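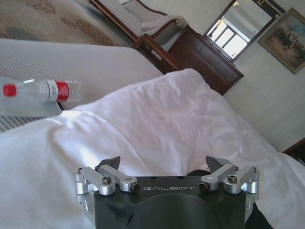
Re: Wrist view only, or add a room camera? Bedding results inside

Kelly Greenwood
Posted 9:40 pm
Hi all! I promised I'd come back once the bedding runs were done, so get comfortable (I do go on a bit). We trained two policies on the same 2109 demonstrations, one seeing only the wrist camera and one with a fixed room camera added. The white duvet was the one I worried about, all folds and shadows and hardly an edge to aim for, and yet wrist only got a good grasp in 77 percent of trials. With the room camera it dropped 5 points! I was so sure it would go the other way.

mirora_fan
Posted 10:02 pm
Lovely to see this written up, Kelly. Was the water bottle lying on the striped sheet in every trial, or did you move it? I'd worry the policy learned to steer by that red cap.

Kelly Greenwood
Posted 10:15 pm
Good question, and one I should have answered up front. We moved things between trials, but I never ran a set with a totally bare bed. On my list now.

Tapio Harju
Posted 10:31 pm
I enjoyed reading this, but I have to disagree a little. 5 points is small, and you had 13 trials per duvet position if I'm reading your earlier post right. In our Caston tests the room camera helped a good deal once the fabric bunched up high, when the wrist view was nearly all white and the fingers had nothing behind them to judge depth by.

Kelly Greenwood
Posted 10:48 pm
That's fair, Tapio, and yes, 13 each. I still think our room camera was simply mounted too far back. Would you share your mounting height?

Tapio Harju
Posted 10:55 pm
Gladly, I'll dig out the notes tomorrow and post them in the Caston thread.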